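Drop-leaf table

Print | E-mail

A drop-leaf table is a table with a fixed center section and one or two hinged leaves that hang down when not needed. Common in small houses, boarding rooms, ship cabins. Also called a flap table in some older catalogs.

Construction

The leaves are joined to the center by a rule joint, where a rounded edge on the top fits into a hollow on the leaf. Cheaper tables use a plain square edge, which leaves a gap when the leaf is down. Hinges are set into the underside, one flap longer than the other so it can reach past the hollow. Raised leaves are held by swinging legs, pull-out slides, or small wooden brackets. Bracket types carry the least weight and tend to sag over time.

Types

Gateleg: the oldest of the main types, with legs joined by stretchers that swing out like a gate. Pembroke: small, two short leaves, usually a drawer. Sofa table: longer and narrower, leaves at the ends. Handkerchief table: triangular top with a single triangular leaf, made to stand in a corner.

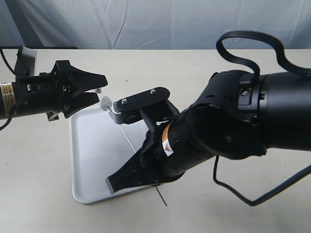
The Birside pattern is a plain kitchen version made at Purthorpe by the Willems workshop. Two leaves, square legs, no drawer. Order books list 291 sold in painted finish and 420 in bare wood, though the books are not complete and the early pages are water damaged. Parviz Hassanpour's survey of the workshop treats the painted ones as the earlier of the two. Cheuk-hei Man disagrees and puts them side by side, going by the hinges. Later copies sold under the Furnatau name have thinner leaves and butt hinges, and are often mistaken for the orginal.

Care and repair

Most damage is at the hinges. Screws work loose, and longer ones put in as a fix can come up through the top. Better to plug the hole and use the same size screw. Leaves left hanging for years may warp outward, esp. near a radiator. Wax on the joint stops squeaking. Never lift the table by it's leaves.

See also: Butterfly table, Folding table, Rule joint

Last edited 21/05/2020

Filed under: Furniture > Tables > Hinged & folding

2 comments | 2 shares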